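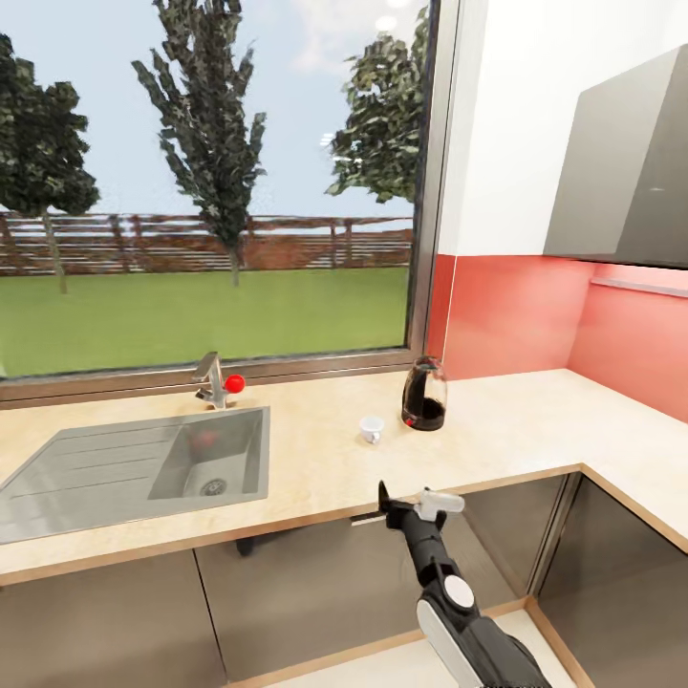 Faustine Brunet said the letter had to go out before the office in Tetgate closed, and that if Neusa wanted to keep the house she should stop reading it over and sign it.

Neusa Paiva signed it. Then she read it over anyway.

The letter said that she, as the owner, did not accept the offer from Cheon for the house and the lot behind it. It gave the lot number, 164. It did not say that her brother had already accepted his half of the money in his head and spent it on a truck.

"Everaldo's going to call," Neusa said.

"Then he'll call."

"He'll say Dad would have sold."

Faustine put the letter in the envelope and licked the flap. She had lived next door for almost 300 months, by her own figuring, and had never heard the old man agree to sell anything, including a lawn mower that didn't run.

They walked to the post office. It was cold and the sidewalk was bad past the school, so they went in the street. Keith Trevaskis was at the window. He weighed the envelope and asked if she wanted a receipt for it.

"What does the receipt do?" Neusa asked.

"Proves you sent it."

She took the receipt and folded it into her glove.

The phone rang when they were halfway home. She let it ring, and it quit, and then it rang again outside the school. The third time she answered.

"Did you sign?" Everaldo asked.

"Yes."

"The offer?"

"No," she said. "The other one."

He didn't say anything for a while. She could hear a turn signal going.

"Well," he said. "Are you home? I've got your ladder."

"Ten minutes," Neusa said, and they kept walking.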